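3.2 Light and the sorting of household linen

The second part of the study took place in Tredbridge, in a flat which the housing company Trerkell kept free for us until July. We were interested in how people sort and fold pale textiles, such as pillowcases, napkins and tea towels, when the light in the room is very strong. In our earlier work (Section 2) the participants often complained that white things are harder to put in order than coloured ones, but we did not measure this and we could not say if the reason was the cloth or the room.

For the present part we prepared 107 pieces of linen. All of them were washed before use and none was ironed. The pieces were put on the table in one heap, and each participant was asked to make piles in the way they would do it at home. We gave no rule about the number of piles or about the way of folding. The participant could stop at any time, and could also leave a piece aside if it was not clear to which pile it belongs.

The light was set at two levels. At the lower level, which we call "evening", the table received 900 lux. At the higher level, which we call "window", it received 2000 lux. The values were taken at the middle of the table before each session, with a hand-held meter lent by Otix. We are aware that 900 lux is already more than most homes have in the evening, so the name should be understood only as a label.
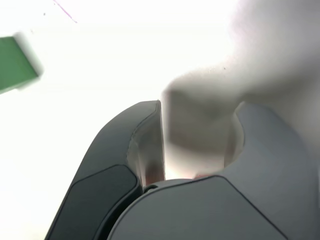

Figure 3. Close view under strong light.

Strong light has a known effect on pale cloth: the small shadows by which we recognise a hem, a fold or a seam become weak, and the surface looks flat. Nikolaidis describes the same difficulty in the work of hotel laundries and recommends a side lamp. We did not use a side lamp, as we wanted to keep the two levels comparable, but three participants asked for one without knowing this recommendation.

The sessions were held with 15 adults, each of whom sorted the full heap once at each level. Half of the group could not be formed exactly, so eight persons began with "evening" and seven with "window". Between the two turns there was a pause, during which the linen was mixed again by Rok Krasniqi, who also kept the notes on spoken remarks.

The remarks were more useful to us than we expected. At the "window" level the participants spoke more about touch. They ran a thumb along the edge to find the hem, or shook the piece out and laid it down a second time. Several said that they had taken a napkin for a small tea towel and noticed the mistake only when the pile became uneven. At the "evening" level such remarks were rare, and people talked mostly about habits, for instance whether pillowcases should be folded in two or in three. We return to these habits in Section 4.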